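Last updated Sunday, May 18, 2025

# Ellex Dresses: Sizing, Care and Returns

**How do I pick my size?**

Measure your bust, waist and hips over thin underwear and compare the numbers with the chart on the item page. If you fall between two sizes, order the larger one. The belt on our Vadik wrap dress takes in the extra at the waist.

**Is the Prerneo skirt lined?**

Yes, to the knee. The hem below that is a single layer. Wear a slip if you want more coverage.

**Can I machine wash the dresses?**

Cotton styles, yes: cold water, gentle cycle, inside out. Anything with beading or pleats is hand wash only. Do not tumble dry. Hang pleated skirts by the waistband.
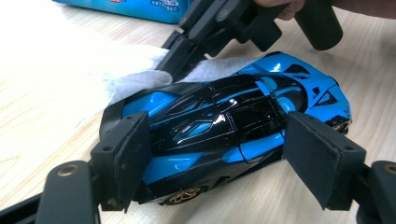

*Toy sports car in metallic blue and black.*

**The color looks different from my screen. Why?**

Screens vary. Navy and black are the hardest to tell apart in photos, so check the color name before you order.

**How long does shipping take?**

Orders leave our Ma warehouse within 2 business days. Delivery takes up to 10 days after that. Orders placed in June for weddings should go in early, as the busy season slows the carriers down.

**What is your return policy?**

Unworn dresses with tags can come back within 90 days. Sale items are exchange only. Altered dresses can't be returned, even if only the hem was changed.

**Do you make custom lengths?**

We can shorten most styles by up to 6 inches. Write the finished length in the order notes, measured from shoulder to hem. We can't add length.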